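Ground rules for laundry demos, before you believe the numbers

I have read plenty of house rules for home robots, and most of them say "ensure safe operation" and leave it there. What follows is the list we use at Tristance for moving clothes between a basket and a front loader. Damian Kalinowski wrote the first draft and I crossed out half of it.

Step 1. Fix the start position in writing

Decide where the basket goes and whether the door starts open or shut. "Near the machine" is useless. If two people set it up from your note and get different layouts, write the note again.

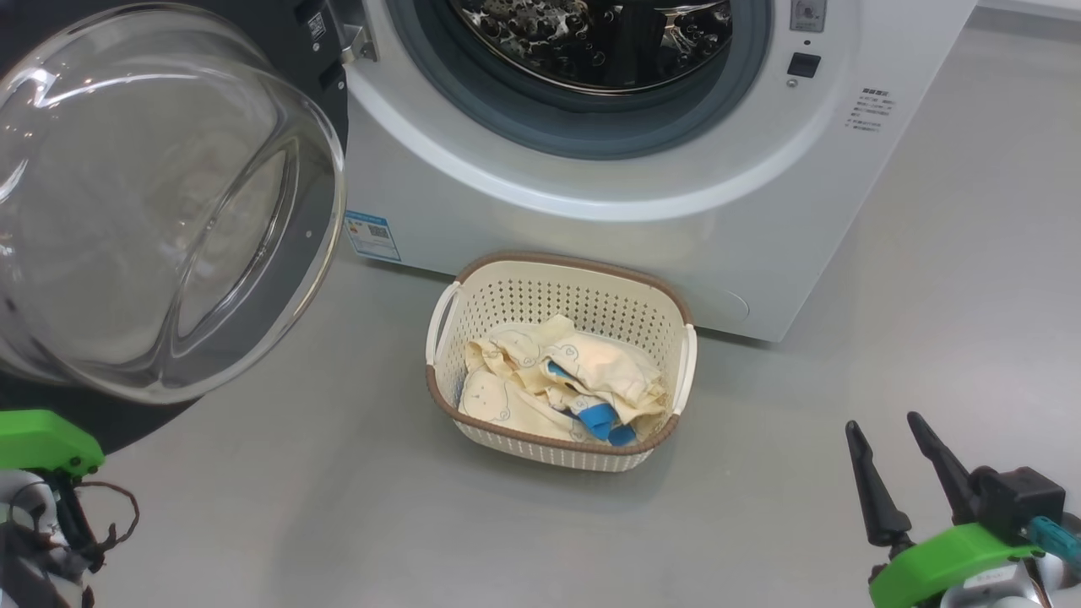 Use real clothes, too. A folded towel flatters any gripper. Small, soft garments tangle, and a score earned without them tells me very little.

Step 2. Treat the door as its own task

Vendors love to fold the door into "loading" and report one figure. Don't accept it. Log opening, loading and closing separately, and set a force limit for each. The Lodley checklist lets you borrow one limit for all three, and I think that's lazy. Glass and hinges deserve their own.

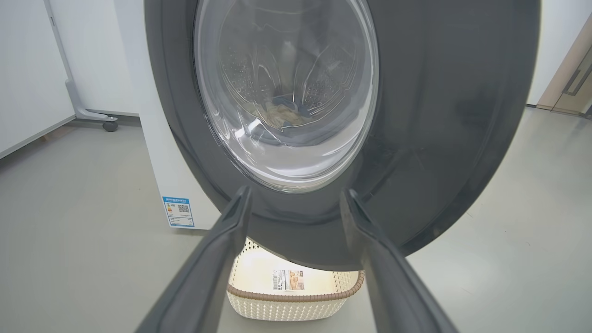
Keep the power to the washer off for the whole session. A sign on the plug doesn't count. Somebody stays within reach of the stop button, and that person does not also run the laptop.

Step 3. Define "done" before the first run

An item counts as moved when all of it is past the rim of the basket or the drum, with no part left hanging. We argued over this for most of May. The Witkowska sheet gives half credit for a partial transfer, and I'd ignore any total built that way. 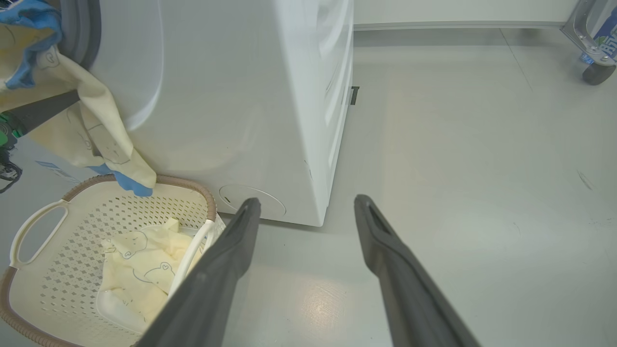
Step 4. Keep the failures

Of our first 500 runs, 111 needed a person to step in. They stay in the log, with the reason typed out in full. "Operator error" is not a reason.

Step 5. Stop after 8 failures in a row

Check the cables and fingers, then start a new block. Don't quietly restart the old one.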